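Why Does Ketchup Get Stuck?

Tip a glass of water and it pours right out. Tip a bottle of ketchup and you may wait a while. Ketchup is mostly tomatoes, vinegar, sugar and salt, but it doesn't act like water at all.

Cooked tomatoes are full of tiny bits of plant. In ketchup, those bits bump into each other and tangle up. When the ketchup sits still, it acts almost like a solid. When you push it or shake it, the bits slide past each other and the ketchup gets runny.
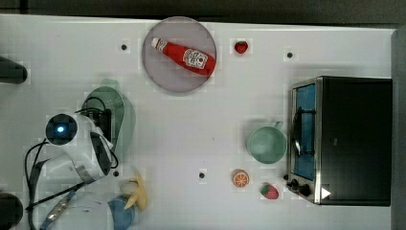
A ketchup bottle lying on a plate, next to a toaster oven.

Scientists call this "shear thinning." Shear means a sideways push, like rubbing your hands together. Thinning means getting runnier. Paint does it too. It spreads easily under a brush, then stays on the wall.

Honey is different. It is thick, but shaking it won't make it runny. Warming it will.
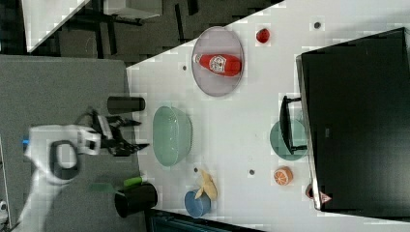

Ketchup on a gray plate, with a green bowl and a blue cup on the same table.

You can test this at home. Put a spoonful of ketchup on one end of a plate and a spoonful of honey on the other. Tilt the plate and watch which one moves first. Then stir each one 200 times and try again. Ask a grown-up before you start, and wipe the table when you're done.

Now you know what to do with a slow bottle. Close the cap, shake it hard, then open it and squeeze gently.
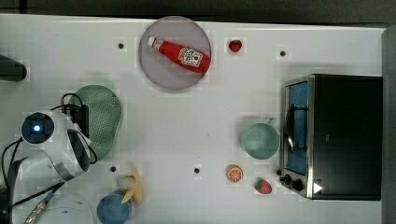

Bronwyn Goodwin wrote to us: My son wants to know if mustard does the same thing. It does, Bronwyn. Try it with mayonnaise next.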